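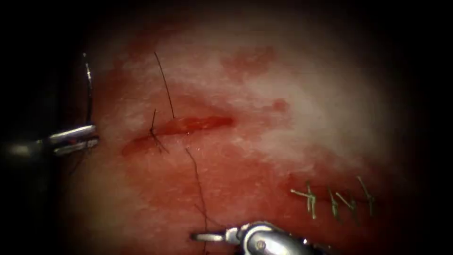 We bought the cabin for the quiet and now we are the noise, one second-home owner in Dalleck wrote in reply to a town survey, and went on for a page and a half about boat trailers, the price of firewood and the year the bakery started opening at six in the morning.

Chapter 7
Towns Beside the Road: How Small Resort Places Grow

It is a good reply to begin with, and if you have ever spent a summer week in a mountain town you may have overheard something very like it on a porch. People come to a place for what it is, and by coming they change it a little, and then (quite naturally!) they start to worry about the next people who come. In the last chapter we looked at cities and their suburbs. In this one we travel uphill and settle in among places small enough that you could walk from one end to the other before lunch.

Our main case is Dalleck, a lakeside community of 1206 year-round residents sitting at an elevation of 4000 feet. The old wagon road came through first, then the railroad, which passed on the far side of the ridge and left the lake pretty much to itself. That accident of route matters more than almost anything else in the town's story. The station went to Dristness, eleven miles down the valley, and so did the hotel, the lumber yards and, a good deal later, the supermarket and the outlet stores. Dalleck got a fishing camp and a dance pavilion, and for a long time that was plenty.

We will keep coming back to this pair of towns, one on the line and one off it, because between them they show most of what geographers mean by uneven growth. You will meet Ploken too, a ski village laid out all at once by a single developer, and the Ibarra Meadows, where no town was ever built even though a very handsome map of one was printed and sold.
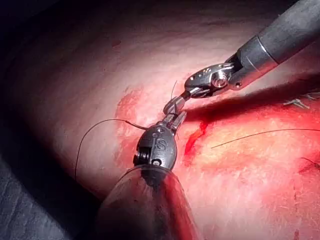 Figure 7.2 Two robotic instruments meeting above a short open incision, with suture threads running between and around them.

As you read, keep an eye on three kinds of building: the ones people live in all year, the ones they live in for part of it, and the ones they rent out by the night. In Dalleck the shoreline road has 215 houses, and a walk along it in November, when the porch lights come on at dusk in some and stay off in others, will tell you a lot about who is home. Housing records tell you the same thing with less wind in your face, and the exercise in Section 7.3 shows you how to read them.

You will also need a rough sense of how a water district works, which may sound dry but I promise it gets lively. The Dalleck system was designed to serve 2000 people. On a warm weekend in July it is asked to do a great deal more than that, and the question of who should pay for a bigger pipe has filled the town hall on more evenings than any other subject.

Before you begin

Think of a small place you know well, whether or not visitors go there. Write down where its main road leads, what used to stand on its busiest corner, and which business you would miss most if it closed. Keep the page handy; you will add to it at the end of each section.

Key terms: bypass, carrying capacity, gateway town, seasonal housing, second home, water district

7.1 The Wagon Road and the Railroad

The first travelers to stop at the lake did so for their animals, which needed grass and water before the climb.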